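Hi, neighbors! I run the pretend kitchen at Tronside, the play space upstairs from Buno, and I'm looking for families who'd like to come try out our sushi corner before it opens to everybody in February.

If you've been in lately, you know the old bakery corner was on its last legs. The kids loved it to pieces (literally, the oven door came off twice) and I've been dreaming of something new for ages. I settled on a sushi counter, and I've been having way too much fun with it. What I don't have yet is a clue how real kids will play there, and that's where you come in.

I need children between three and seven, each with a grown-up who doesn't mind sitting on a low stool. Brothers and sisters are welcome. You'd come for 2 visits of 40 minutes each, on a weekday morning or right after school, and your child would just play — take orders, set out food, boss you around, serve you the same piece over and over. I'll be sitting close by with a notebook, writing down what gets picked up and what gets ignored. At the end I'll ask you a handful of questions, mostly about what was too fiddly and what your kid was still talking about at bedtime.

You don't need to know a thing about sushi. Mine were suspicious of anything with rice in it until last year!
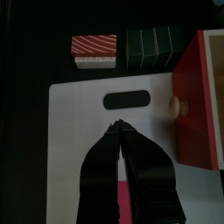
I'm also still fussing over the pretend menu, so if your child has strong opinions about what a restaurant should serve, please bring them along. One little guy has already told me we need soup.

As a thank-you, each family gets a free play pass for the month and a hot drink from Buno after each visit. Socks are a must, and please keep real snacks in the hallway.

To sign up, leave a note at the front desk with your child's age and the times that suit you, or call and ask for the kitchen. I'll get back to you within the week. If you're not sure your kid would like it, call anyway and we'll talk it over. Shy ones are very welcome, and it's fine to stop early.

Contact: Tronside Play Space, 163 Parnetti Street, upstairs | © 2018 Tronside | Back to top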